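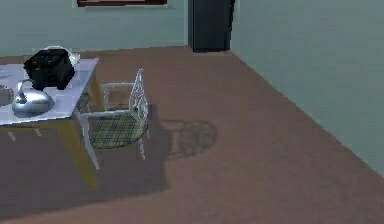 Revised Selection Criteria for the Gradcombe Athletics Bursary

Search this site
Enter keywords
Go

The Gradcombe Athletics Bursary has published revised criteria for the coming season, and as a former member of its selection panel I have been asked by several clubs to set out my reading of them. The views in this post are mine alone and should not be taken as guidance from the bursary office.

The principal change concerns how applicants are ranked. Under the previous rules, a panel of four scored each athlete on results, coaching reports and a personal interview, and each panel member was free to decide how much weight to give to each part. The new rules replace that discretion with a points table. An athlete may earn up to 700 points for results in sanctioned competition and up to 200 points for training record and conduct. The interview remains, but it carries no points and will be used only to confirm the information in the application.

I support the change in general. In my time on the panel, two athletes with nearly identical records could receive very different scores depending on which members had read their files first. The appeals that followed took up most of September and left the clubs with little confidence in the process. A published table gives an unsuccessful applicant something definite to examine.

My first reservation relates to the treatment of field events. Points are awarded according to placing, and the table makes no allowance for the size of the field. A third place in the Sowerby open meet, where the javelin seldom attracts a full list of entries, is worth the same as a third place in the 800 meters, where athletes must come through heats to reach the final. Naheed Chaudhry, who coaches throws at Brenura Athletic Club, has written to the office on this subject. Her proposal is that placings be adjusted where fewer than four athletes start. I find her proposal sensible, although I would prefer a performance standard for each event.
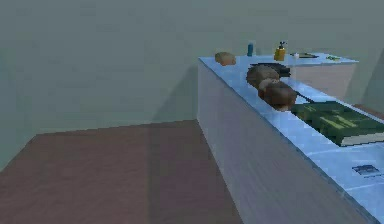 The second reservation concerns athletes returning from injury. Results count only if they were achieved within the past two seasons, and the rules contain no provision for extending that period. A runner who lost most of last year to a stress fracture would therefore compete for funding on the strength of a single season. The former rules allowed the panel to consider a medical letter. I can find no equivalent in the new document, and I hope the omission was an oversight.

There is also the matter of relays. Each member of a placed relay team now receives full points, including reserves who ran in the heats only. Jordan Birkett of the Bruvov Harriers has argued for this rule for many years, and I have always disagreed with him about it. I continue to believe that a reduced award for relay placings would be more just to athletes who compete only as individuals. He will no doubt reply in the usual manner.

The office received 317 applications under the former rules last season. Clubs should expect closer checking of results this time. Secretaries are advised to submit official result sheets with each form, as screenshots from timing websites will no longer be accepted. Where a meet did not publish full results, a signed statement from the referee is required.

Written comments on the criteria may be sent to the bursary office until noon on Friday. Comments should identify the numbered paragraph to which they refer. I will be submitting mine on paragraphs 6 and 11, and I would encourage coaches with athletes in the field events to do the same.

Recent Posts
Sowerby Open Meet: Notes on the Revised Timetable
Age Group Boundaries and the Winter League
Track Access at Gradcombe During Resurfacing
A Reply to the Bruvov Harriers on Relay Selection
Officials' Training: Dates and Requirements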